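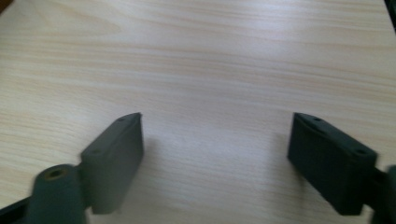
Startseite | Politik | Ausland | Wirtschaft | Kultur | Meinung | Archiv

19.4.19
Von Cirilo Ledesma

Provinzminister wirbt bei Auswanderern um Geld für Elidmont

Der Wirtschaftsminister der Provinz Elidmont, Trilok Chaturvedi, hat bei einem Besuch in Drondell um Investitionen ausgewanderter Landsleute geworben. Vor Vertretern mehrerer Heimatvereine stellte er am Donnerstagabend eine Anleihe vor, mit der die Provinz den Ausbau ihrer Landstraßen und zweier Krankenhäuser bezahlen will. Die Laufzeit beträgt sieben Jahre, die Ausgabe soll im August beginnen.

Nach Angaben des Ministeriums will Elidmont auf diesem Weg 60 Millionen Euro einnehmen. Zeichnen dürfen auch Auswanderer, die ihre frühere Staatsbürgerschaft abgegeben haben. Chaturvedi sagte, die Provinz habe zu lange nur auf Überweisungen an Familien gesetzt. »Wir bieten jetzt einen Vertrag mit festen Zinsen und einer Adresse, an die man sich wenden kann.«

Im Saal gab es Widerspruch. Mehrere Redner erinnerten an die Räumung des Hafenviertels von Berkano, bei der 17 Familien ihre Häuser verloren. Bis heute sei erst ein Teil von ihnen entschädigt worden. Ein Sprecher des Vereins der Berkaner verlangte, die offenen Ansprüche vor der Ausgabe der Anleihe zu begleichen. Chaturvedi verwies auf das laufende Verfahren beim Verwaltungsgericht und nannte keinen Termin.

Kritik kam auch von der Opposition im Provinzparlament. Sie wirft der Regierung vor, den Besuch als Auftakt für den Wahlkampf zu nutzen. Auswanderer dürfen bei der nächsten Wahl erstmals per Brief abstimmen. Das Ministerium erklärte, die Reise sei vor der Änderung des Wahlrechts geplant worden.

Chaturvedi reist am Wochenende weiter nach Mendoza, wo zwei weitere Treffen mit Auswanderern vorgesehen sind. Über die genauen Bedingungen der Anleihe muss das Provinzparlament noch abstimmen.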